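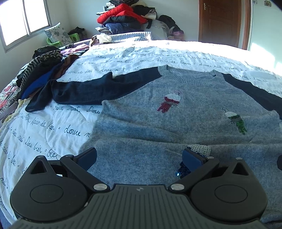
4. Recording garment demonstrations at home

The Kondard method learns to handle clothes from people who handle clothes, so your half of the work is to tidy a bed slowly, with a gripper, while being recorded. You already have the skill. Most of this section is about unlearning the fast version of it. Begin with one garment laid flat and face up, sleeves out to the sides, and bring the two finger pads down over its lower front with a clear gap between them. A grey sweater on a printed duvet is a good first subject: the outline is easy to find, the navy sleeves differ from the body, and the neckline tells everyone which end is up. Sequins are allowed. They glint, and the policy had better get used to it.

4.1 Before you start

1. Charge the gripper and check that both fingers close fully. If one finger arrives late, see Section 2 (Linkages) and then see it again, as the first reading rarely takes.

2. Choose a room with daylight. Leave the curtains as you would normally have them. In the April trials several people bought lamps, and we ended up with a policy that worked very nicely under those lamps.

3. Do not clean up. We mean this. Piles against the wall, bags, blankets and whatever lives on the chair can all stay. Mansa Arthur's first recordings were made in a room so neat that the trained policy took every later pillow for a garment and tried to fold it.

4. Put away anything with a name, address or account number on it. Handwriting printed on bedding is fine.

Note: Patterned bedding is welcome. The method separates the garment from the surface by how the two move when tugged, so a busy duvet gives it more to work with than a plain one.

4.2 Making a demonstration

1. Hold the gripper level, with its housing toward your body. Start the session and wait for the double click.

2. Approach the garment at walking pace. This refers to the pace of someone walking to a meeting, as opposed to away from one.

3. Close the pads on a single layer if you can. If you pick up two layers, carry on. Two layers is what usually happens.

4. Lift, move and release. Keep your other hand out of it. The other hand will want to help. It has been helping all your life and has no idea this is an experiment.

5. Wait 2 seconds with the fingers open before you begin the next grasp. The software cuts the recording at these pauses, and without them you will have submitted one very long grasp.

6. Stop when the garment is folded or when you have lost interest. Mark which.

Caution: Keep cords, drawstrings and loose knit away from the linkages. The gripper will hold on to a drawstring with a loyalty you may find touching until you need the gripper back.

4.3 Mixed piles

Once you are comfortable with single garments, let them overlap. Mixed piles are where the Kondard method earns its keep. The older Naltness pipeline asked a person to outline every item by hand, and it did well on tidy layouts and badly on beds. Ours skips the outlines and learns from the tug: which cloth follows the fingers and which stays behind.

1. Let a thick, bunched garment lie next to a flat one, with their edges close together or touching.

2. Push the gripper in low and from one side. Let a pad rest against the edge of the neighboring garment if that is where it wants to go.

3. Tug once, gently, before you grasp. This is the step people leave out, and it is the one the whole method depends on.
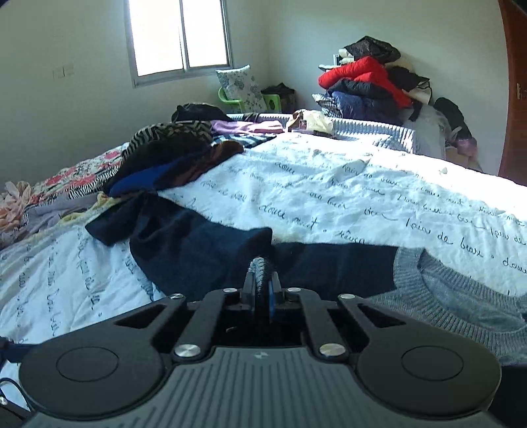
Fig. 4-2. Low approach in a mixed pile, right pad against the edge of the grey sweater.

4. If the wrong garment comes along, let it. Do not shake it off. Set it down, open the fingers and go again.

5. Record failures with the same care as successes. Tarek Abou Zeid trained one policy on successes alone, and it was extremely confident.

4.4 How much is enough

In our tests, 200 demonstrations gave a policy that could separate two garments on a bed it had not seen. At 500 it could manage a third, in the sense that it picked the third one up and put it somewhere. Going further helped less than changing rooms did, so after a long afternoon on one bed, please go and bother another one.

Note: Dark garments on dark garments remain hard. If you can't tell where the navy ends and the black begins, neither can the policy, and you may both take a break.

Last revised Thursday, November 22, 2018

Shares: 3
Comments (4)

Souad Radwan
Does 4.2 step 5 apply if I drop the thing by accident? My session came back as a single grasp that lasts most of a podcast.

Chih-ming Tse
Yes, any release. Open the fingers, wait, then carry on. You can split the old one by hand in the session viewer, but bring a snack.

Gregor Ogilvie
The tug step made a real difference for us on towels. Less so on fitted sheets, where everything follows the fingers, including the mattress cover.

Souad Radwan
Splitting now. Thank you, and I take back what I said about Section 2.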